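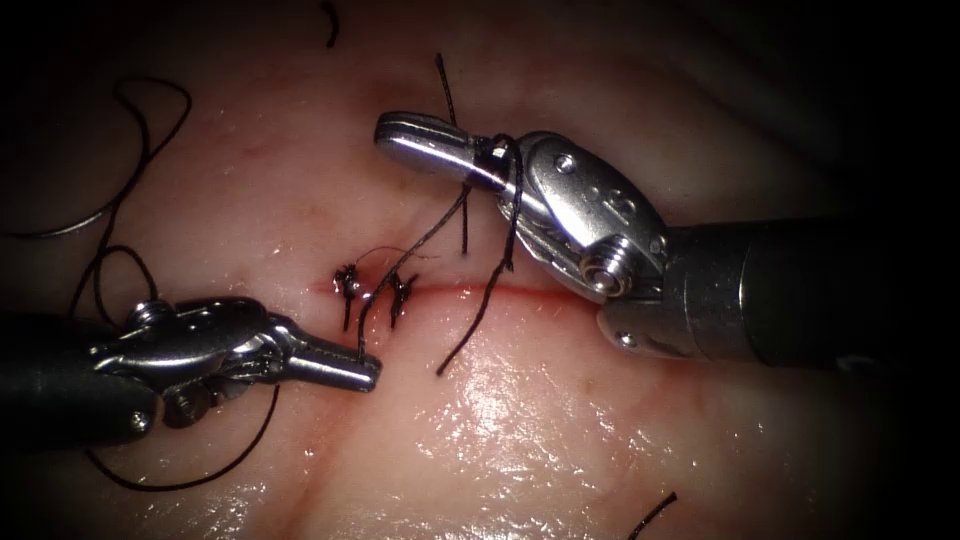 切口左段已有两枚黑色线结，右侧器械的腕部正对着切口的另一头。

学缝合的人，大概都有过一个阶段，看什么都想缝。洛恩·德普雷（Lorne Després）说他那阵子缝过香蕉皮，缝过橙子，缝过母亲丢在厨房里的一块旧抹布，缝完还要翻过来看看背面的针脚齐不齐。母亲后来再用那块抹布，总说它一头紧一头松，擦桌子的时候老往左边跑。他讲起这件事来很高兴，我们坐在瓦卡（Waaka）培训中心的茶水间里，茶凉了又续，续了又凉，本来说好只聊半个钟头的。

我去那里是九月，原想写一篇讲手术缝线的短文，结果一大半的时间都在听人讲打结。打结这件事，外行看着是收尾的小动作，线穿过去，绕两圈，一拉，剪掉，完了。可在德普雷的课上，学员头一个上午连针都不许碰，只发一根线，在椅背上反反复复地打。第一个结定松紧，第二个结锁住它，方向要相反，拉线的时候两手要平，往上提一点点，组织就会跟着翘起来。他有句口头禅：“靠拢就行，别勒。”组织会肿，当时看着刚刚好的线，过一夜就可能太紧了，皱起来的边缘发白，血过不去，反倒长得慢。

练习的科目从一道浅浅的直切口开始，间断缝合，一针一结，各不相干。这种缝法费时间，好处也明白，哪一针不满意就拆哪一针，旁边的不受牵连。连续缝合快得多，一根线走到底，漂亮，利落，只是中间断了一处，整条都要跟着松。德普雷自己偏爱间断的，他承认这里头有脾气的成分，他做什么都喜欢留一步可以退回来的余地，连下棋也是。

另一位教员基丽·卡特赖特（Kiri Cartwright）的看法就不太一样。她更在意线尾。线尾留得太短，结容易滑脱；留得太长，又会戳到隔壁那一针，夹持的时候还常常把两根混在一块儿夹起来。黑线在粉红色的组织上很显眼，初学者都爱用，她也赞成，头几周能看清自己在做什么比什么都要紧。换成浅色线以后，好些学员会忽然慌起来，找不着线头，手也跟着乱，她就叫他们先停下，把器械退开一点，等眼睛重新认一遍再动。

还有湿度。组织一干，表面发黏，针走过去涩涩的，线也拖得动边缘；太湿了呢，反光又晃眼，细小的血管一下看得见，一下看不见。中心里备着喷水的小壶，隔一阵喷一点，喷多少全凭手感。我问卡特赖特有没有一个标准，她想了想，说像养兰花，你问养花的人多久浇一次水，他也只会叫你摸摸土。

基础课一共排了18次，每次做完，学员要在本子上记两样东西：今天拆掉了几针，为什么拆。德普雷把他早年的本子找出来给我看，封皮卷了边，有一页从上到下只写着一个“紧”字，日期都没有，底下压着一小截当年剪下来的线，已经有点褪色了。我问能不能拿起来看看，他说可以，小心别吹跑了，随后又起身去续他那杯茶。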